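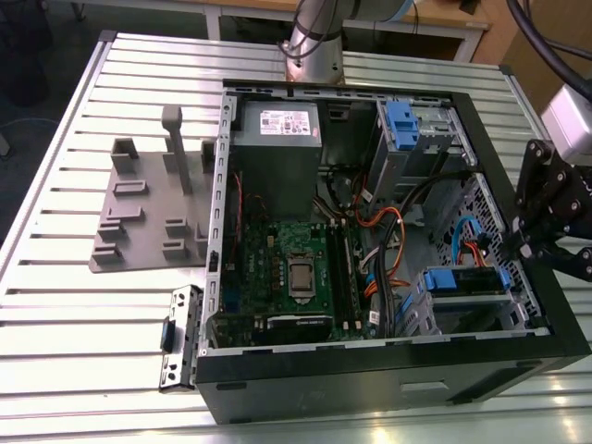
A desktop computer with its side panel off. The gray box in the upper left is the power supply.

WHERE DOES ELECTRICITY COME FROM?

Plug something in. It works. Lamp, toaster, computer, whatever. But the electricity didn't start in the wall! It came a long way to get there, and very fast.

So what is it?

Everything is made of atoms. Tiny, tiny bits. Atoms have even tinier bits called electrons. In metals like copper, some of the electrons can move from atom to atom. Get lots of them drifting the same way and you have an electric current.

The funny part: the electrons themselves are slow. Slower than a snail, in most wires. But the push travels almost as fast as light. Think of a hose thats already full of water. Turn on the tap and water comes out the far end right away, even though the water by the tap hasn't got there yet.

Making the push

Most power plants do the same trick. Spin a magnet near a coil of wire. The moving magnet pushes the electrons in the wire. That machine is a generator.

What does the spinning?
Steam, made by burning gas or coal, or from nuclear heat
Falling water, at a dam
Wind
Solar panels are different. No spinning at all. Sunlight knocks the electrons loose.

The long trip

Carol Mapplebeck works at the dam in Limesero. School groups come through every Wednesday, and the question she gets most is "can you keep some for later?" Mostly no. A big battery can save some, and so can pumping water back up a hill, but most electricity gets used the moment it is made.

From the dam it goes to a transformer, which raises the voltage. Voltage is how hard the push is. High voltage wastes less energy on the way. Then along the big lines, over the hills to the town of Wurach, and down through more transformers that make the push smaller and smaller. Last stop, the outlets in your house. Still strong enough to hurt you badly, so NEVER poke anything into one.

One more change

Outlets give AC, alternating current. It goes back and forth, back and forth, many times a second. Computers and phones want DC, direct current, one way only, and a much gentler push. A power supply makes the switch. Phones have a little one in the charger. Desktop computers have a bigger one inside the case. Don't open a power supply, ever, even unplugged. Parts inside can hold a charge.

Try it (ask a grownup first)

Rub a balloon on your hair. Hold it near 2 small scraps of paper. They jump! You moved electrons onto the baloon. That kind of electricity sits still, so it's called static.

Words to know
Atom: a tiny bit of stuff
Current: electrons moving along
Generator: a machine that turns spinning into electricity
Transformer: makes voltage higher or lower

Next time: Roy Holroyd on why magnets stick to the fridge.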